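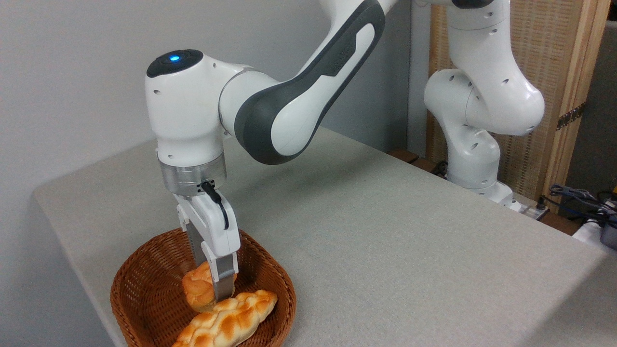
*Fig. 1. The arm at the bread basket, with a roll between its fingers.*

# Field Report: Open Day at the Benjelloun Lab

Maricel Sison, Intro to Automation, February

## Why I went

Our assignment was to see a robot do a job in person and write up what we learned. I picked the Saturday open day at the Benjelloun lab because the flyer said "pick and place, live, with bread," and I wanted to know how anybody gets a machine to pick up bread. I stayed for three hours. I had planned on one!

## The demonstration

The main station was a gray-topped table with two white arms. Our guide was Raed Sleiman, who runs the handling project (the group calls it Mallell). For the part I watched, only the nearer arm was working. Its task was to move rolls in and out of a wicker basket that also had a long braided loaf lying in it.

I figured this would be easy, and it isn't. A roll is round on top and paler and flatter underneath, so where the two fingers close makes a big difference. Too high and they slide off the curve. Too low and they bump whatever the roll is sitting on. In Fig. 1 you can see how little room there is — the bottom of the roll is almost touching the bread under it.

The basket makes things harder too. It's shallow, which helps, but the rim curves outward and the gripper has to come down inside it at an angle. Raed told us they spent a whole month on the approach path alone.

## Numbers from the talk

Raed put up one slide of results and let us copy it down:

- 1,000 practice picks in the current round
- 228 of those failed on the first try
- 115 of the failures were slips, where the fingers closed and the roll got away

I worked out the success rate on the bus home: 77.2 percent on the first try. Slips were just over half of all the failures. I asked what the rest were, and he said mostly bumps against the rim or the loaf, plus a few where the arm stopped itself.

## Trying it ourselves

Visitors could sign up for 5 minutes at the controls. I used all of mine and got two rolls out of the basket. My first mistake was watching the roll and forgetting the fingers. Once I started lining up the far finger first, it went much better — I had it backward the whole time. The kid after me was faster than I was, and I'm fine with that.

## What I learned

In class we talk about grip force as one number you set. After Saturday I think of it as tied to position, and I'd like to test that with our classroom gripper and a few rolls of different sizes. I also want to find out how the arm picks which piece to go for when two are touching. I ran out of time to ask, so I've emailed Raed and will add his answer to the final version.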